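Re: [textile-swap] Black cloth for booth backs, what are you all using?

From: Coralie Hapeta
To: textile-swap list

On the list this morning, Bellura wrote:

> Hi all, I'm new here and this will be my first time selling at a
> fair. I have a table and a spot against a wall, and the wall is
> that awful yellowish tile. I want to hang something black behind me
> so my scarves show up. Two questions. What fabric do I buy, and how
> do I get the creases out once it's been in the car for 3 hours?
> Also does anybody still dye their own? The black I tried at home
> came out the color of an eggplant.

Welcome, Bellura! You've asked the three things I could talk about all night, so get a drink.

Fabric first. I've hung just about everything behind my table by now, including a bedspread (don't) and a length of velvet that I loved to pieces and that picked up every bit of lint in the county. What I use these days is a plain heavy cotton, the kind sold for stage curtains, bought off the roll at Vainio when they had their August clear-out. Mine is 155 inches long, way more than I needed for one table, but I fold the extra under and it gives the bottom some weight. If you can't find the stage stuff, a wool blend drapes even better, it's just hot and heavy to haul. Stay away from anything with a shine. Under those big hall lights a shiny black goes gray in streaks and your scarves will look washed out next to it.

Get it wider than the wall you want to cover, too. I bought my first one exactly as wide as my spot and pulled it tight like a bedsheet, and it looked like I was hiding a crime. A little slack is much nicer. You want it to hang. 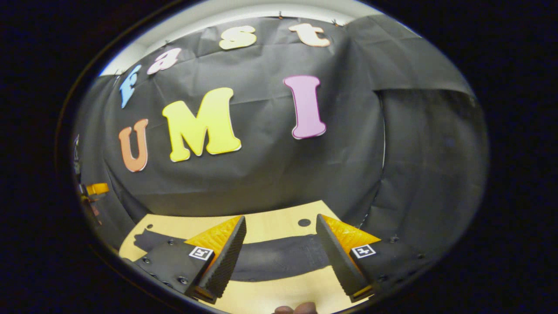
Now creases. Rolling beats folding, always, always. I roll mine around a cardboard carpet tube that I begged from the flooring store, and the tube goes in the car corner to corner with the end poking between the front seats (my sister hates it). If you have to fold, fold it loosely over a couple of towels so you don't get those knife-edge lines. When you get there, hang the cloth before you unpack one other thing. Give it a light mist from a spray bottle and run your hands down it, and by the time you've got your scarves out the worst of it will have dropped. I own a travel steamer and I've used it maybe twice at a fair, there's never an outlet where you want one and the thing spits. Little soft wrinkles I leave alone. People are looking at your scarves, Bellura, they aren't inspecting your curtain.

For hanging it, I sewed a sleeve along the top and slide a closet rod through. Clamps work fine too, the big spring ones from the hardware store, 6 of them for a cloth my size. Ask the hall before you go near the wall with tape. Some of them will keep your deposit over one strip of it, and I'm still sore about that.

And dyeing! Yes, I still do it, and yes, mine came out eggplant too, for years. Homemade black is hard. What you bought was most likely a mix of several colors and the reddish ones took to your cloth faster than the others did. A few things that helped me:

Use a lot more dye than the packet tells you. I double it for black and sometimes go past that.

Wash the cloth hot beforehand, with no softener, even if it's brand new. Store cotton has finish on it and the dye just sits on top.

Start from navy or dark green if you can get it. Going from white to black in one bath is asking a lot.

Keep it moving. I stir the whole time with a broom handle and listen to a ball game.

Rinse until you are sick of rinsing and then rinse again. My first big batch bled all over a cream shawl I'd been working on for 22 evenings and I sat down on the laundry room floor and had a little cry.

The one I've had the best luck with is Turkisska, the powder, in the tin. Somebody on here used to swear by Cotska and I gave it a fair try, but on my water it leaned green. Yours may be different, we're on a well out here. Test a scrap first and look at it in daylight by a window, because everything looks black in a laundry room at night.

If all that sounds like too much, buy the cloth already black and save your dyeing for the scarves. I would, for a first fair. You'll have plenty to fuss with.

One more thing while I think of it: bring a lint roller. Bring two. And tell us which fair it is, a couple of us might be close enough to come by and say hi.

By the way, does anyone have a use for the velvet? It's clean, mostly. Yours for the postage.

Coralie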